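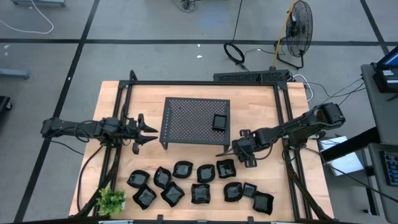 *Small black dishes on a butcher-block top.*

I have given up buying lunch. Grembridge now has 7 places that will sell you a sandwich, and the cheapest wants a sum I once paid for shoes. So I make my own, at eight in the morning, with the enthusiasm of a man filling in a tax form.

The first week went well. I had cheese, I had pickle, I had ambition. By the second I was eating cold rice from a jar and telling people I liked it.

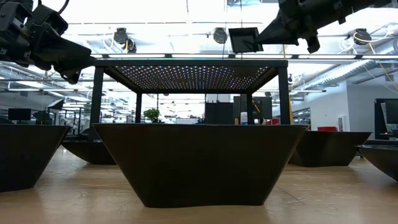 *Dark bin under the LED panel.*

Soup was meant to save me. The recipe made 600 ml, which is one lunch and a damp bag. The bag still smells of leeks, and so does the library book that was in it (a history of Vurnach, overdue since September).

I've saved enough for five coffees, and have drunk six. Tomorrow it's egg again, unless the bread has gone green, in which case it's egg in a jar.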